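Counter Clutter and Dishwashing Time in Shared Kitchens
Kiyoshi Nagano, Household Studies project, second draft

Our group was asked to test a claim from the Plinwood housing guide: that a cleared counter cuts the time students spend washing up. I doubted it from the start, and I still doubt most of it. The kitchen in Ornbridge House was one of those we looked at in March.

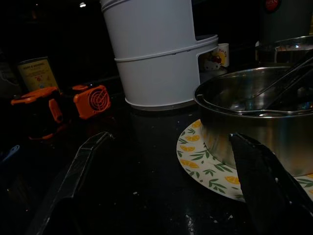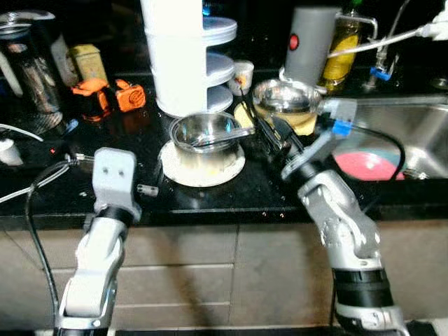 The guide treats every object on a counter as clutter, and I think that is its main mistake. It never separates things that live on the counter from things that are waiting to be washed. At Ornbridge the tall white tiered piece stays where it is whether or not anyone cooks, so counting it against the residents makes no sense. A steel pot parked on a plate is a different matter – the two have to be lifted, split up and dealt with before that spot can be wiped. Under the guide's scoring sheet both get one point.

We timed washing-up in two houses, Ornbridge and Sezer, and logged 653 sessions from the residents' own sheets. The raw total was 3,000 entries, but 1,905 of them had no start time and others failed our checks. That is a lot to lose. I would not trust a result that depends on who remembered to write down when they turned on the tap.

With what was left, the cleared counters did come out faster. The trouble is that people who clear counters may also cook smaller meals, and the sheets say nothing about meal size. Sezer residents also got the Clalico drying mats halfway through, which muddies the comparison further.

My partner wants to report the finding as support for the guide. I would report it as unproven – and ask for a second round with meal size recorded and a scoring sheet that leaves out anything kept on the counter for good.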